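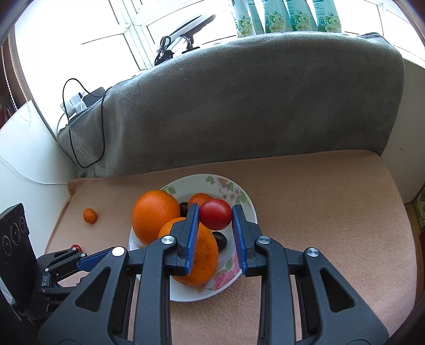
According to Yaryna Kushnir, a cherry tomato that is sold by weight teaches the buyer to look at the price, and a cherry tomato that is sold by the punnet teaches the buyer to look at the fruit. We did not fully agree with this remark when it was made, but it gave us the question for this section.

Home | Current issue | Archive | For authors
Print this article | E-mail this article

4.2 Choice of small tomatoes at market stalls

The interviews were made in May at the two weekly markets of Plindmont and Jivville. In total 756 buyers answered the short form, and 13 stallholders agreed to a longer talk. The form asked which sign of quality the buyer uses first: colour, shine, smell, firmness or the green stalk. Fig. 4 shows a cherry tomato with smooth red skin, of the slightly oval shape.

Colour was named first at both markets. This agrees with our expectation, as the stalls stand in the open and the fruit is seen from a distance. The second place was different. In Plindmont the buyers named firmness, and in Jivville they named smell. We think that the difference comes from the custom of the stalls — in Jivville most of them allow the customer to pick up the fruit before paying, and a tomato held near to the face is also smelled.

Shine had a smaller part than the stallholders believed. Of the 13 stallholders, 11 told us that they wipe the fruit in the morning, and several of them considered it the most useful work of the day. The buyers seldom mentioned it. It is possible that shine has an effect which the buyer does not notice, and our form can not exclude this.

Fig. 4. Cherry tomato, red, slightly oval.

The stallholders from Clalthorpe, who come to both markets, keep the stalk on the fruit when they can. Siwan Lougher proposed to treat them as a separate group, but with only 2 such stalls the comparison would be weak — we therefore leave them inside the main group and return to the stalk in Section 4.3, together with the answers on storage at home.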